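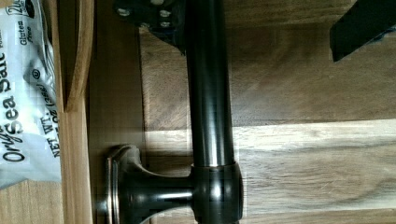 My home account and password checkup, with notes as I went

I do this twice a year, once in May and once when it gets cold, and people keep asking me for the list, so I'm typing it up with my comments left in. I'm no security pro. I run a small online shop and I've had one bad scare, and that was plenty. OK means I'm happy, FIX means I had to do something, LATER means I'm being lazy.

Checked on: December 9, 2023
Checked by: me, with Kamran Vahidi on the phone for the router part

PASSWORDS

1. Every account has its own password. FIX
I really thought I was done with this one! The password manager flagged 6 repeats, all old stuff: a recipe site, a parking app, a forum I haven't opened in years. I changed two and closed the other four. Closing them took longer than changing them would have (one wanted me to write an email and wait), but I feel better having them gone.

2. The main password for the manager is long and written down somewhere safe. OK
Paper, sealed envelope, at my sister's. She has no idea what it's for.

3. Email password changed if it has shown up in any breach. OK
Nothing new since spring. If you only do one line on this list, do this one, your email resets everything else you own.

TWO-STEP LOGIN

4. Turned on for email, bank, shop, and phone carrier. OK
The carrier is the one I skipped for years. Silvana Siqueira talked me into it after somebody tried to move her number to another phone, and she was on hold for most of a workday sorting it out.

5. Using an app or a key, no text codes where there's a choice. FIX
The bank still only does texts, so nothing to be done there. My Fosby seller account was on texts for no good reason and I moved it to the app. Four minutes, tops.

6. Backup codes printed, and they're the current ones. FIX
Mine were from before I switched phones. Please go look at yours. I would have been standing there typing dead codes in a panic.

OLD BREACH NOTICES

7. Any company that wrote to me about a leak: did I do what the letter said? LATER
I have one from Trultance, the mailing service I used for the shop newsletter. They say names and email addresses got out and no passwords. My list had 1753 people on it, so I wrote to all of them myself, in plain words, and told them to be suspicious of anything that looks like it came from me and asks for money. I got some very sweet replies and 1 very grumpy one. What's left is getting my old lists deleted off their system. I've asked once and need to ask again.

8. Saved cards removed from shops I don't use. FIX
Found one on Ghaffari, where I bought a single lamp. Gone now. The card had expired anyway, but the address and phone number were sitting there too.

ROUTER AND DEVICES

9. Router admin password isn't the one on the sticker. OK
Kamran made me read him the settings page out loud, line by line, like an eye test.

10. Router software up to date. FIX
It was two updates behind. The automatic setting was on, so I don't know what it was waiting for. I ran it by hand, everything dropped for a bit, and then the printer forgot who we were. Leave yourself an hour.

11. Guest network for visitors and gadgets. OK
The thermostat and the TV are on it. The Iltia doorbell refuses to join, I've tried three times, and it's back on the main one for now. If you have one and got it to work, write to me!

12. Phone, laptop, and tablet updated and locked with a code. OK
The tablet is too old for the newest version. It only does crosswords now and isn't signed in to anything.

BACKUPS

13. One copy of photos and shop records on a drive that stays unplugged. OK

14. Opened a file from the backup to see that it works. OK
I picked a folder of order slips and opened three. All fine.

STILL TO DO

Trultance deletion, second request.
Doorbell.
Print a fresh copy of this list for Silvana, who wants to do hers over the holidays.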